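How Trollico learns to use its arms

Trollico is a robot we are building in a shared workshop. It has two arms. At the end of each arm is a gripper, a kind of hand.

Before a robot moves real things, we try out its moves on a computer. The program draws a pretend room, with a floor, walls and objects. Mistakes in there don't break any parts. 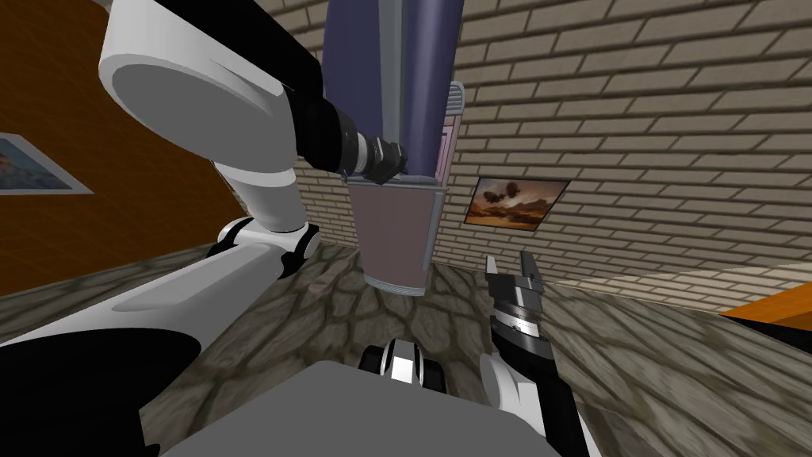
Every joint in an arm works a bit like your elbow or your wrist. The computer tells each one how far to turn – and all of them have to agree. We started in March with 3 simple moves. Now there are 14.

Try it yourself: pick up a cup without bending your elbow. Then try it with only 2 fingers.

Next we will work on the wiring.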